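로봇 팔은 병을 어떻게 집을까?
줌쿰(Zokum) 연구실 공개의 날 어린이 안내 자료

줌쿰 연구실은 5월에 초등학생에게 작업실을 공개한다. 견학 순서는 안내 방송, 안전 설명, 로봇 팔 시연이다. 이 글은 시연 부분을 다룬다. 어려운 낱말은 나올 때마다 풀이하였다. 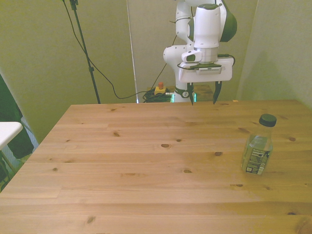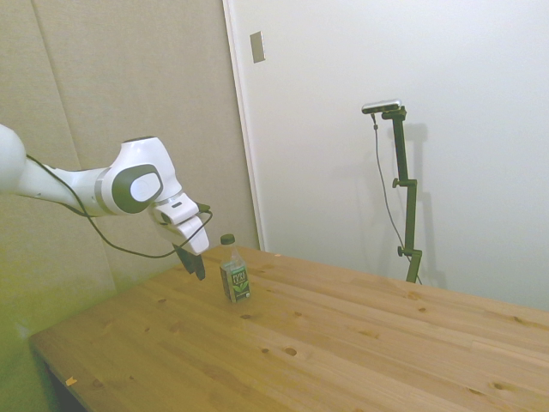
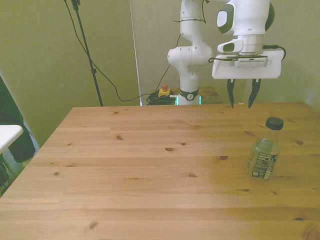
세 사진 모두 나무 탁자와 병, 손가락을 벌린 그리퍼

1. 로봇 팔의 구조
로봇 팔은 단단한 마디와 관절로 이루어진다. 마디는 사람의 위팔, 아래팔에 해당한다. 관절은 어깨, 팔꿈치, 손목처럼 돌아가는 부분이다. 관절 안에는 모터와 각도 센서가 들어 있다. 각도 센서는 관절이 지금 몇 도 돌아가 있는지 잰다.
팔 끝에 달린 집게를 그리퍼라고 한다. 시연에 쓰는 그리퍼는 손가락이 두 개이다. 두 손가락은 서로 나란한 상태로 가까워지거나 멀어진다. 사람 손처럼 구부러지지는 않는다.

2. 위치를 숫자로 나타내기
로봇은 "저기 있는 병"이라는 말만으로는 움직일 수 없다. 병의 위치를 숫자로 바꾸어야 한다. 이 숫자를 좌표라고 한다. 탁자 한 귀퉁이를 0으로 정하고, 오른쪽으로 얼마, 안쪽으로 얼마, 위로 얼마인지 적는다.
예를 들어 병이 오른쪽으로 500mm, 안쪽으로 333mm 떨어진 곳에 있다고 하자. 그리퍼는 먼저 그 지점의 위쪽으로 간다. 높이를 142mm로 맞춘 다음 천천히 내려간다. 자를 꺼내 142mm를 재어 보면 어느 정도 높이인지 알 수 있다.

3. 집기의 단계
(1) 카메라로 병의 위치를 찾는다.
(2) 손가락을 벌린다.
(3) 병 가까이로 이동한다.
(4) 손가락 사이에 병이 오도록 맞춘다.
(5) 손가락을 오므린다.
(6) 들어 올린다.
(4)에서 위치가 어긋나면 손가락이 병을 밀어 넘어뜨릴 수 있다. (5)에서는 힘의 크기가 문제이다. 힘이 약하면 병이 미끄러지고, 힘이 세면 플라스틱이 찌그러진다.

4. 왜 같은 동작을 되풀이할까
병을 조금만 옮겨 놓아도 각 관절이 돌아야 하는 각도가 달라진다. 투명한 부분은 뒤가 비쳐 보여서 카메라가 가장자리를 찾기 어렵다. 그래서 연구원은 병의 자리를 바꾸어 가며 시험하고 결과를 기록한다. 기록표에는 시험 번호, 병의 위치, 성공 또는 실패를 적는다. 88번 시험에서 실패했다면 88번 줄을 찾아 원인을 살핀다.

5. 비상 정지 단추
로봇 옆에는 빨간 버섯 모양 단추가 있다. 누르면 로봇이 멈춘다. 시연 중에는 안내하는 연구원만 다룬다.

견학할 때 지킬 것
바닥의 노란 선을 넘지 않는다.
로봇이 멈춰 있어도 손을 뻗지 않는다. 다음 명령을 기다리는 중일 수 있다.
긴 목도리와 가방끈은 입구 보관함에 둔다.
질문은 한 동작이 끝난 뒤에 한다.

낱말 풀이
관절: 두 마디를 잇고 돌아가는 부분
그리퍼: 로봇 팔 끝의 집게
좌표: 위치를 나타내는 숫자의 묶음
센서: 각도, 빛, 힘 등을 재는 장치

다음 자료: 로봇은 무게를 어떻게 알까?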